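発表者ノート 「小劇場における音響キュー管理とワイヤレス運用」
2019年2月27日 舞台技術分科会 持ち時間30分

スライド1 表題
所属と氏名のみ。自己紹介は省略可。共同発表者はBrândușa Moldovan(音響オペレート担当)。質疑は最後にまとめて受ける。

スライド2 対象とする公演
Sterville劇場、12月の音楽劇「Porkero」。客席90、出演者13名、生演奏は3名。上演時間は休憩込みで2時間強。ワイヤレスは主要役のみに割り当て、アンサンブルは床置きのバウンダリーマイクで拾う。
(ここで舞台平面図を指す。上手袖の送信機置き場と、下手の演奏エリアの位置関係を確認してもらう)

スライド3 問題の所在
再演のため初演時のキューシートが残っていたが、台本の改訂に追従していなかった。キュー番号が台本のページ番号に紐づいており、1ページの差し替えで以降がすべてずれる。初演の記録では、第二幕の鐘の音が一場面早く出た回がある。原因はオペレーターの操作ではなく番号体系にあった、という立場で話を進める。

スライド4 番号体系の変更
幕・場・連番の3階層に変更。例として「2-04-070」は第二幕第四場の070番。連番は10刻みで振り、稽古中の追加は間の番号を使う。欠番は詰めない。削除したキューも番号は残し、再生内容だけを空にする。舞台監督のCatinca Sanduと、照明側も同じ規則で振ることを稽古初日に合意した。照明と音響が同時に出る箇所は番号を共有しない。コールは「音響」「照明」を必ず頭につける。 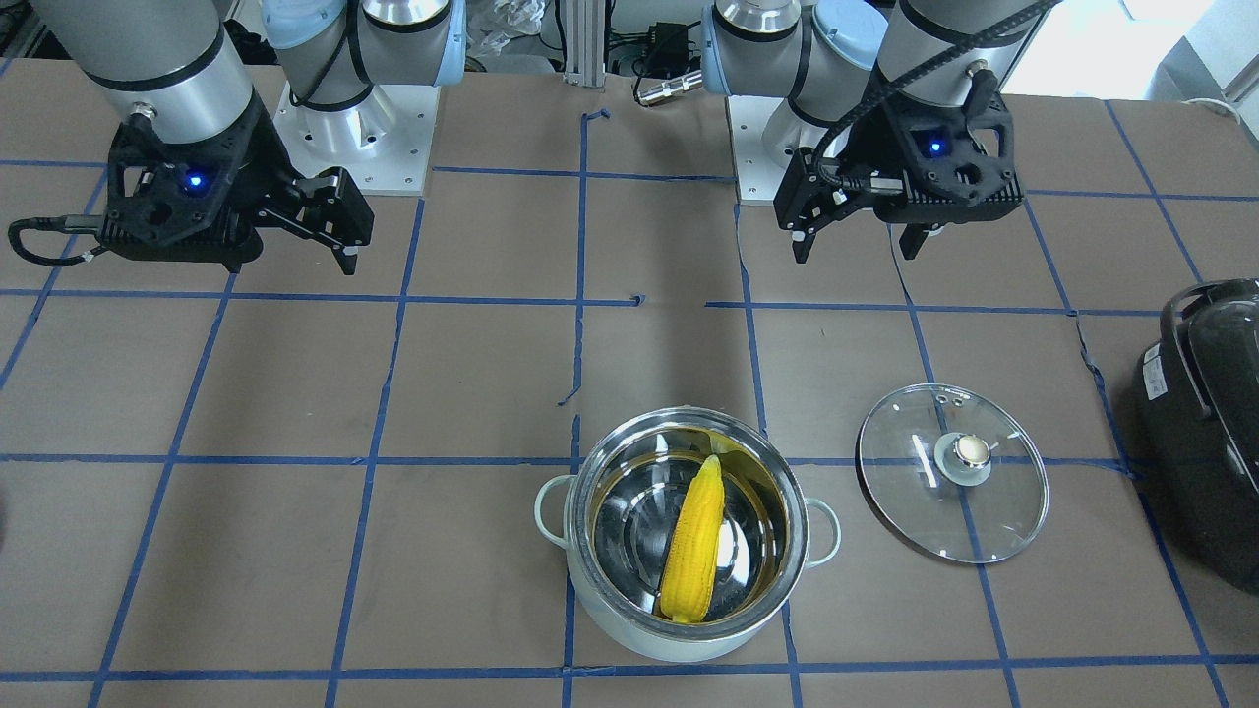
スライド5 キューシートの書式
列は番号、きっかけ、内容、フェード時間、出力先、備考。きっかけは台詞の末尾を原文どおりに書く。「怒鳴ったあと」のような記述は禁止した。演技が変わると成立しないため。動作きっかけの場合は、どの俳優のどちらの手かまで書く。
フェード時間は秒で小数第一位まで。出力先はメイン、舞台奥、客席後方の3系統。

スライド6 ワイヤレスの運用
送信機の受け渡しは袖の一か所に限定。早替えのある役は、衣裳ではなく下着側のベルトに固定する。マイク位置は生え際中央を標準とし、かつらの役は縁から5ミリ内側。帽子をかぶる場面では高域が落ちるので、場面単位でEQを呼び出す。
電池は毎回新品。昼夜公演の日は夜の部の開場前に全数交換。残量表示は参考値として扱う。
(時間が押していればEQの話は飛ばす)

スライド7 再生系
再生機は主系と予備系の2台構成。切替器はGhiță、再生ソフトは劇場所有のCirkardを使用。予備系は主系と同じ「GO」信号を受けて常時並走させ、切替時の頭出しを不要にした。二台の時間差は実用上問題にならないが、切替の瞬間に持続音があるとわずかに位相が動く。鐘や風の音では聞こえる。音楽では目立ちにくい。

スライド8 記録の集計
稽古と本番を通じたキュー実行は延べ2834回。ログは再生ソフトから書き出し、舞台監督の進行記録と照合した。誤りの分類は、早出し、遅れ、出ない、別キューの実行の4種。本番での「別キューの実行」は発生していない。早出しは拍手で台詞が聞き取れなかった箇所に集中している。
補足:進行記録は手書きのため、秒単位の照合はできない。聞かれたらそう答える。

スライド9 演奏者との同期
生演奏から録音の効果音へ渡す箇所では、クリックを鍵盤奏者だけに送る。全員に送る案は、アンサンブルの呼吸が硬くなるという理由で音楽側が取り下げた。歌い終わりの長さが毎回変わる曲は、録音側を無限ループにして、舞台監督のコールで抜ける。ループ点は和音の変わり目を避ける。
(音源再生 20秒。会場の音量を事前に確認)

スライド10 残った課題
一、俳優の代役が立った場合のEQ設定の引き継ぎ。現状は担当者のメモに依存。
二、客入りによる残響の変化。空席の多い回では舞台奥の出力を下げたが、基準値は決めていない。
三、台本改訂の通知経路。演出部から口頭で伝わった変更が、シートに反映されるまで一日遅れた例がある。

スライド11 質疑
想定される質問:市販の表計算で足りるか。足りる。列の構成と番号の規則が守られていれば媒体は問わない。
書式の雛形は受付に紙で置いてある。データの希望者は名刺を預かる。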